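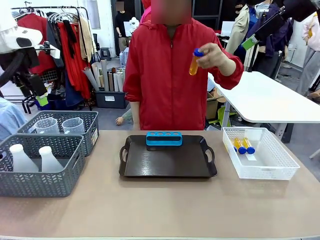

Flastport、通り抜け式の充電枠を2つ新設 トレーラー引きの皆さん、切り離さなくて済みますよ!

2018年12月26日

年末のばたばたした時期にすみません、でもこれは年内に書いておきたかったんです。充電サービスのFlastportが、峠のふもとの休憩施設「Sallari」に、けん引車用の通り抜け式の充電枠を作りました。枠は2つ。もう使えます。昨日の夜に会員向けのメールが来て、読んだ瞬間に台所で「うおっ」と声が出ました(家族には不審がられました)。

トレーラーを引かない方には、何がそんなにうれしいのか伝わりにくいかもしれません。ふつうの急速充電器って、駐車枠の奥に立っていますよね。頭から入れるか、バックで入れるか、どちらにしても後ろに何もつながっていない車のための作りです。そこへ小さなキャンピングトレーラーを引っぱって行くとどうなるか。枠に入れば後ろが通路にはみ出す。横付けすれば隣の枠をつぶす。結局、施設のすみっこまで行ってトレーラーを外して、輪止めをかけて、車だけで戻ってきて充電して、終わったらまた迎えに行って、カプラーを合わせて、灯火のコネクターを挿して、点灯を確かめて……。夏ならまだいいんです。雨の夜にひとりでやると、けっこう心が折れます。

今度の枠は、ガソリンスタンドみたいに片側から入って、反対側へ抜けていく形です。充電器は枠の横の島に立っていて、ケーブルは天井のアームから下がっているとのこと。うちの車は充電口が前にあるんですが、後ろ寄りの車でも届くように長めのものにしたそうです。ケーブルが地面をずるずる這わないのは地味にありがたい。冬はあれを持つと手袋が泥だらけになりますからね。

場所はSallariの本館から見て裏手、大型車の駐車場へ行く途中です。ここがちょっとややこしくて、いつもの充電器がある正面側の入口から入ってしまうと、裏へは回れません。いったん県道に出てやり直しになります。メールに付いていた案内図では、手前の信号を過ぎてすぐの「大型・けん引」と書かれた入口を使うようになっていました。カーナビはたぶん正面へ連れて行こうとするので、初めて行く方は信号を過ぎたらナビの声を無視してください。私は無視できずに一周するタイプです。

料金の話もしておきます。単価そのものはふつうの枠と同じ、けん引だからといって割増はなし。ただし、ひとつ大きなことがあって、通り抜け枠は1回60分までです。超えて停めっぱなしにすると、放置料金として3000円かかります。うーん、どうでしょう。高いと思う方もいるでしょうし、私も最初に見たときは「おお、なかなか言うね」と思いました。でも満車のところへトレーラー付きで着いてしまったときの行き場のなさを考えると、これくらいはっきりしていたほうがいいのかな、と今は思っています。時間はプラグを挿したときからではなく、充電を始めたときから数えるそうです。アプリの認証でもたつく人(私です)にはやさしい。

気になるところがいくつかあったので、Flastportの広報のBeverley Ashworthさんにメールで聞いてみました。年末だし返事は年明けかなと思っていたら、昼前にはもう届いていて、しかもかなり丁寧でした。以下、許可をもらって載せます。

まず、けん引していない車が入ってもいいのか。

「空いていればお使いいただけます。ただ、けん引中のお客様が来られたら、表側の枠が空いている場合はお移りいただくよう、現地の看板でお願いしています。強制ではありません。ここは私たちも悩んだところで、春まで様子を見て決め直すつもりです」

なるほど。お願いベース、というわけですね。正直いちばん心配なのがここで、連休になればふつうの車が入っているだろうなという予感はあります。看板がどのくらい大きいかにもよるでしょう。アプリで「けん引枠」だけの空き状況が見られるのかも聞いたところ、そちらは準備中で、いまはSallari全体の空きとまとめて表示されてしまうそうです。つまり、アプリで空きありと出ていても、それが表側の枠かもしれない。けん引で行く方はそのつもりで、電池に余裕を残して着くようにしたほうがよさそうです。

それから、長さの制限。これは数字を出すと車種ごとの細かい話になるので現地の表示を見てほしい、とのことでした。「ご家庭で引かれる一般的なキャンピングトレーラーやボートトレーラーなら、まず問題ないはずです」という返事だったので、うちの小さいのは大丈夫でしょう。ボートを引いている方は、船外機の張り出しまで含めて見ておいてくださいね。出るときに島の角が意外と近いらしいです。

で、その「意外と近いらしい」の情報源が、けん引仲間のThenmozhi Pisharodyさんです。仕事が早いというか何というか、メールが来る前にもう現地で使っていたんですよ。実家へ荷物を運ぶ途中にたまたま寄ったら、裏に明かりがついているのが見えて、行ってみたら充電器だった、と。うらやましい。電話で感想を聞きました。

「入るのは楽。ほんとに楽。まっすぐ入って停めるだけ。でも出るときは左に曲がるから、早く切ると内側のタイヤが縁石に乗る。私は乗った」

乗ったんだ……。トレーラーのタイヤは無事だったそうで、何よりです。本人いわく、車の鼻先が白線を越えてから切り始めればちょうどいいとのこと。屋根は充電器の上にしかなくて、トレーラーのほうは雨ざらし。夜の明るさは十分で、停止位置の線も見やすかったそうです。トイレは本館まで歩くので少し遠い。あと、風が抜けるから寒い、と3回くらい言っていました。山のふもとですから、上着は車の奥にしまい込まないほうがいいですよ。

充電の速さについては、表側と同じ機種だそうで、特別に速いわけではないようです。冬でしかも引いている、という条件だと電気の減り方がひどいのは皆さんご存じのとおり。私も去年の冬に初めて引いて出かけたときは、残りの数字がみるみる減っていくのを見ながら暖房を切り、膝掛けをかぶって走りました。登りで減るのはまだ納得できるんですが、向かい風がこたえるんですよね。箱型のトレーラーはほとんど帆みたいなものです。なので峠を越える手前に落ち着いて充電できる場所ができたのは、距離の計算の上でもずいぶん大きい。これまではひとつ手前の町で早めに入れて、祈りながら登っていましたから。

待っているあいだのごはんですが、Sallariの中のベトナム料理店「Sầm」は年末も開けるそうです。お店に電話して確かめました。ここのフォーは前から好きで、充電のたびに食べているので、うちでは充電に行くことを「フォーに行く」と言います。年末年始は品数をしぼるけれどフォーは出すとのこと。よし。裏手の枠からだと店まで少し歩きますが、注文して、食べて、戻って、それでも時間切れの心配はないはずです。コーヒーまで頼んでのんびりすると怪しくなってくるので、そこは各自でどうぞ。アプリの終了通知は電波の具合で遅れることがあるので、私は自分の携帯でもタイマーをかけています。

もうひとつ、経路アプリのWutachを使っている方へ。昨日の夜の時点では、まだこの枠は地図に出ていませんでした。利用者からの登録で反映される仕組みなので、誰かが現地から送れば載ると思います。けん引の設定にしていると、Sallariそのものが候補から外されてしまうことがあるので、当面は手動で立ち寄り先に入れてください。私も行ったら真っ先に送るつもりですが、先に行った方がいたらぜひお願いします。Pisharodyさんには頼んだんですけど、「アプリ入れてない」と言われました。

今後の予定についても、Ashworthさんにしつこく聞いてみました。海沿いの路線にも欲しいという声は届いていて、候補地は見ているけれど、発表できる段階ではないそうです。既存の施設に通り抜け枠を足すのは、敷地の形と電気の引き込みの両方がうまく合わないと難しく、Sallariの場合は裏手に使っていない洗車場の跡があって、それでうまくはまったんだとか。言われてみれば、あそこに古い洗車場、ありましたね。シャッターが下りたままの。何年も前を通っていたのに、充電器になる日が来るとは思ってもみませんでした。ボートの方々は海沿いのほうが本命でしょうから、要望はFlastportのアプリの「ご意見」から送っておくといいと思います。ちゃんと読んでいるそうです。

工事の残りもあります。出口側の路面の塗り直しがまだで、天気のいい日にやるので、その間は枠が片方ずつ閉まるとのこと。日程はアプリのお知らせに出ます。年末年始の混む時期は避けるそうなので、帰省で使う方はたぶん当たりません。雪のときの除雪は施設側がやってくれますが、裏手は表より後回しになることもあるそうです。朝早く着く予定の方は、念のためSallariの案内所に電話を。

うちは年明けにトレーラーを引いて親戚のところへ行くので、帰り道に寄ってきます。左に曲がるところは特に慎重に。写真が撮れたら載せますね。使ってみた方、看板がどんな感じだったかとか、満車だったとか、縁石に乗ったとか、何でもいいのでコメント欄で教えてください。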